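Learned grasping and the last two centimetres

23 Mar 2026

I've been putting off writing this up, mostly because I kept hoping the numbers would get more interesting. They haven't, so you can have them as they are.

The job is picking processors out of printed holders. Babita Mittal and I have been at it since February with Jollaveo, which is the planning package everyone at Fladholm has been told to move to. The pitch is that you drop your hand-written approach poses, hand the planner a learned grasp model, and let it work out the rest from the wrist camera. I was doubtful when I heard it and I'm doubtful now, though for different reasons.

I'd expected the perception to be the weak part. A CPU has a shiny metal lid and a thin green edge, and shiny lids have ruined plenty of my weeks. The pose estimates were decent, though. Over 2,808 logged attempts the position was rarely the thing that went wrong. What went wrong was tilt. A chip leaning a little in its holder gets reported as flat, with a confidence score that would make you think someone had measured it with a gauge. 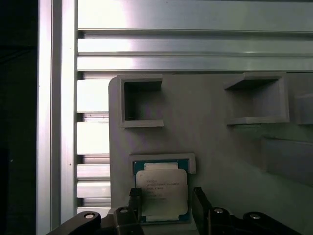
The old code dealt with tilt badly but openly. It came in along a fixed line, stopped short, closed slowly and watched the motor current. If the current rose too early it backed off and complained. You could read the whole thing in one sitting and know why it had failed. Jollaveo folds all of that into one smooth motion, and when it fails you get a status code and a very pretty plot.

We went through 22 of the failures by hand. In most of them the planner had picked a path that was perfectly legal according to its collision model and hopeless in practice, because the collision model treats the lip of the holder as a straight edge with no thickness to speak of. Babita put the real shape in. Planning time went up, a few of the failures went away, and some new ones arrived that we still can't explain.

The support people suggested more training data. They always do. I asked what sort, and the answer was "varied". I'd like a tool where the answer to a geometry problem is some geometry.

To be fair to it, the replanning is good. Move the target while the arm is on its way and it copes far better than anything I've written. If we were clearing a bin of mixed parts I'd probably be writing a kinder post. But a fixture is a place where you already know nearly everything, and paying for a model to guess it again seems an odd way to spend a compute budget.

For now we've got a halfway arrangement. Jollaveo gets the arm to the pre-grasp pose, then hands over to the old guarded close, with a tilt check in between that Babita borrowed from the Ostamus code. It's ugly, and the handover has a race in it that I've papered over with a timeout. I'll put the patch up once I've taken the swearing out of the comments.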